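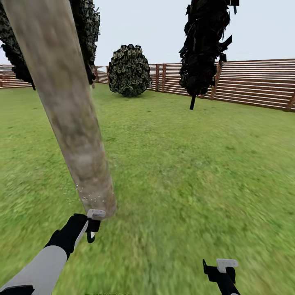 Sunday, garden sim, machine 2 (the two-arm one). Started 9:40, coffee machine dead again.

Carrying on from Olesia's note. Left gripper loses the log partway through the lift, but only in the garden world. Same log in the bare world is fine. She had already swapped the controller gains back to the Stasiv set, no change, so leave gains ALONE please.

Checked first:
- joint limits left arm, match the sheet
- fingertip pads, both sides same mesh, same friction value
- log mass. Was wrong!! Somebody's import doubled it. Put back to what Hendrik had in the Prikava build
- wrist zero offset, left. Off by a hair, fixed in the config, not in the launch file. If you see an offset in the launch file too, delete it, otherwise it gets applied twice

Reran with mass corrected. Better but still drops, log rolls out of the fingers once it's tilted up. Right arm idle for all of these, just parked low, so it isn't the two arms fighting.

10:50. Contact solver. Garden world was on 50 iterations, bare world on 200. That's most of it I think. Whoever cut it was after frame rate, grass is expensive. Set garden to 200 as well. Slow, but the log stays put. Tried to find a middle value and gave up, no time.

Seperate problem: log collision shape is a straight cylinder and the visual mesh tapers. So the grip point is right at the bottom end and wrong as you go up. Doesn't matter for the pick we do now, will matter if Yvonne moves the grip higher for the handover task. Needs a proper hull. Not today.

Batch run after lunch, 209 lifts, left arm only, log start pose randomised a little. Two drops, both with the log starting nearly flat against the wrist, which I'd call a bad start pose and not a gripper fault. Before the changes Olesia was losing over half. Logs are in the Zimasano folder under her name, not mine, I forgot to change the user before launching.

Texture budget: lawn is still the smeary one. Rostyslav has a sharper version but it pushed the render machine out of memory last time. Leave the lawn until the new card goes in. Fence and the trees are cheap, don't bother trimming those.

Housekeeping while I was in there
- cleared old recordings, 1,347 files, disk was nearly full and that was why the overnight job died on step one. Kept anything tagged Cukach
- cron job for cleanup was commented out. Turned back on
- backup of the working config is garden_left_ok, do not edit it, copy it
- restart the sim server after any change to the world file, reload button does NOT pick up solver settings. Lost forty minutes to this

Still open
1. collision hull for log (me, or Yurii if he gets there first)
2. same wrist zero check on the right arm, haven't touched it
3. ask Hendrik which pad friction he measured on the real fingers, the number in the sheet looks like a default
4. start pose sampler, cut out the flat ones or keep them as hard cases? Yvonne to decide

4:15 left the batch running again w/ a new seed. If it's hung when you come in, kill the renderer first and then the server, other way round it leaves a lock file in tmp and won't come back up. Lock file can just be deleted.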